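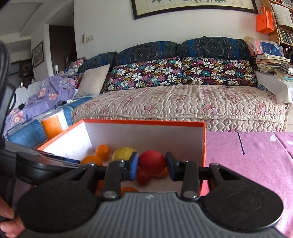 We use cookies to remember your reading settings. Accept | Manage

4.2 Underpainting and the willingness to rework

The most exciting result came from the colour of the first layer. Painters who began on a warm ground went back into their pictures far more often than those who began on plain white, and they did so later in the process, when most of us would expect a painter to leave well alone. Across the 275 paintings in the Monti group we logged 2286 separate returns to an area already thought finished. Of these, 1326 were made on warm grounds, although warm and white grounds had been handed out in nearly equal numbers.

Figure 3. Gripper holding a red fruit above a box of fruit.

We were delighted by how openly the painters wrote about this in their studio diaries. One, working in oils at Dolik, said that the warm layer "kept talking" through the greens and made her want to answer it. Several at Zuvham wrote much the same about skies. The diaries also record a good deal of scraping back, which our log treats as a single return however long it went on, and we would love to see a finer measure tried.

The acrylic painters at Solleck showed a weaker pattern. Drying time may well play a part, as Rønning suggests in his notes on the pilot. We take this up in section 4.3.

Contact: Sølve Rønning, Painting Studies | © July 2026 | Back to top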